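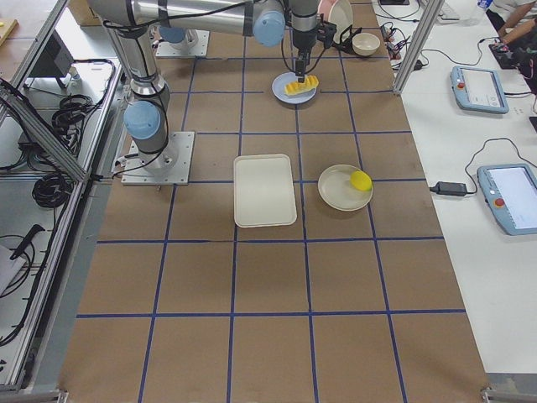

Swapping parallel jaw grippers on the two-arm cell, looking for opinions before I order a second set. I ran the stock Plindo fingers against the Holtar adaptive ones for most of July, same arm, same payload settings, same pick list. Rigid dishware is a wash between them. Soft objects are where they separate. With the gripper pressed down on the yellow sponge over the blue plate, the Plindo reports contact by motor current alone, and the current rise on something that compliant is slow enough that the threshold is a guess. The Holtar has a proper force reading but closes slower. 108 picks per gripper, sponge only: Plindo missed 2, Holtar missed none. Cycle time favors the Plindo by a lot. Is anyone running the Holtar at full closing speed without faults?

— kraft_cell

tolstack
Two misses out of 108 against zero is not a result. You would see that spread swapping one unit for an identical one. What was the miss criterion?

kraft_cell
Object not in the jaws at the lift waypoint. I agree it's thin. The dropped ones were both on the corrugated side, where the finger lands on a ridge and slides off into the groove. That part I don't think is noise.

tolstack
Then it's a fingertip pad problem and you're testing pads. Put the same pads on both and run it again.

Satish Dubey
We had the Holtar at full speed for a few weeks. It faults if the controller polls force faster than the gripper refreshes it. The fault text says overcurrent, which sent us in the wrong direction for two days. Drop the polling rate and it clears. Firmware before 177 does not report the refresh rate at all, so check what you have.

kraft_cell
Mine is older than that. Will update Friday. Does the update wipe the finger calibration?

Satish Dubey
Yes. Write down the offsets first.

m_orlow
Are both arms on one controller or separate? I see two pendants on the side table.

kraft_cell
Separate, one pendant per arm. Sync is over digital I/O, nothing fancy. I looked at the Mittal dual controller and it would tidy up the handoffs, but I'd have to redo every program.

m_orlow
I'd redo them. I/O handshakes are fine until one arm pauses on a protective stop and the other one keeps waiting on a bit that never flips. Then you are standing there with a pendant in each hand.

tolstack
Disagree. A timeout on the wait handles that in three lines. A dual controller means one failure takes down both arms. For a bench cell I'd keep them apart.

m_orlow
A timeout tells you it failed. It doesn't tell you where the other arm is.

Ritu Kushwaha
Going back to grippers. We tested pads on the Plindo last year, silicone against the ribbed urethane from Plomitz. On sponge and foam the silicone was clearly better. On a glazed bowl held at the rim and tilted, the urethane crept less. If your list has both kinds of object you end up picking which failure you'd like to have. Our silicone pads were rated for 2000 cycles and went shiny well before that, so log pad age with each run or the numbers will drift on you.

kraft_cell
Bowls are on the list, so that's relevant. What thickness?

Ritu Kushwaha
Same as the stock pad. Thicker ones changed the fingertip offset enough that we were touching down on the plate before closing.

tolstack
Log the jaw width at close as well. On a sponge it tells you more than current does.

kraft_cell
OK. Plan is firmware first, then silicone on both grippers, same list, more picks. I'll hold the order and leave the controllers alone for now. Will post the jaw width logs when I have them.

Satish Dubey
Post the polling rate too please.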